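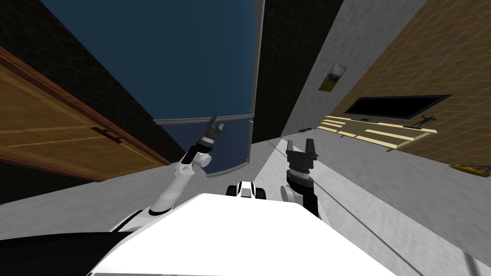
Piret Kivi wrote in after the September swap to say that her first jar of fridge pickles went soft by the end of the week, and was it the cucumbers or was it her? It was the cucumbers, Piret! Big salad cucumbers with a watery middle will do that to anyone. Her note is what got this page going, and the rest comes from things people ask us at the table.

Flevcombe Pickle Swap: Frequently Asked Questions
Last updated 10 October 2024

What is a fridge pickle?
A vegetable in a vinegar brine that goes straight into the refrigerator and stays there. There's no canning and no special pot, and you can start one while the coffee is brewing. Fridge pickles aren't sealed for the shelf, so please don't leave them in the pantry or mail them to your brother.

Which cucumbers should I buy?
Small, firm, bumpy ones, sold as pickling cucumbers or Kirbys. Get them as fresh as you can and use them that day or the next. Slice a sliver off the blossom end (the end opposite the stem). If you can only find the long thin-skinned kind, go ahead and make them, but cut them thick and eat them early.

What's the basic brine?
For one quart jar we use 550 grams of cucumbers, a cup of white vinegar labeled 5 percent acidity, a cup of water, a tablespoon of pickling salt and 2 teaspoons of sugar. Heat the liquid until the salt and sugar disappear, let it cool a little, and pour it over. Then dill, garlic, mustard seed, a dried chili if you like one. I put in far more garlic than any recipe tells me to and have never been sorry.

Can I cut down the vinegar?
Please don't. If the result is too sharp for you, add a bit more sugar, or try rice vinegar, as long as the label says 5 percent (a lot of rice vinegar is weaker, so check). You can play with the spices all day long.

Can I use table salt?
You can, but the brine may turn cloudy. Kosher salt works nicely, only the crystals are bigger, so go by weight if you have a scale.

How long until they're ready?
Thin onion rings are good in an hour or so. Cucumber spears want a couple of days, carrots longer than that, and green beans longest of all, which is torture, because they're the best thing we make. Blanch the beans first. Write the day on the lid with a grease pencil and put the jar toward the back of the shelf, where you won't be tempted.

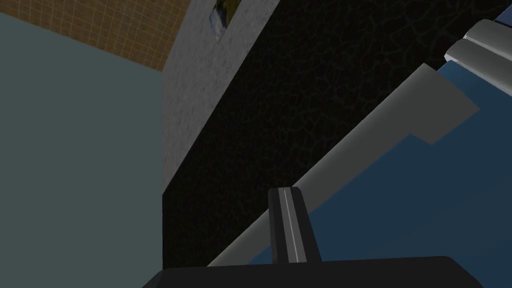

Beets are a special case. Cook them until a knife slides in, slip the skins off under the tap, and give them a good 4 days in the brine before you open the jar. The wait pays off — they go from earthy to almost fruity, and the leftover liquid turns a peeled boiled egg the most wonderful pink.

How long do they keep?
We tell everyone to finish a jar within a month. Use a clean fork every time and keep the vegetables under the liquid. Anything fizzy, slimy or odd-smelling goes in the trash without a taste test.

Why did my garlic turn blue?
Isn't it great? Garlic can do that in acid, and it's harmless.

Can I reuse the brine?
Not for a second batch of pickles. Do put it in potato salad, though, or in a marinade for chicken. Nazareno Bianchini brought an onion bread made with leftover dill brine last month and it was gone before the coffee was poured.

How does the swap work?
Bring up to 4 jars, labeled with what's inside and the day you made them, in a cooler with ice packs. You go home with as many as you came with. We have 80 people on the mailing list now, and the tables fill up early. Newcomers without a jar are welcome to come and taste.

Where do I sign up?
At the counter of the Amato bakery, on the clipboard by the register. Put down your name, how many jars, and whether any of them are hot. Really hot ones get a red sticker!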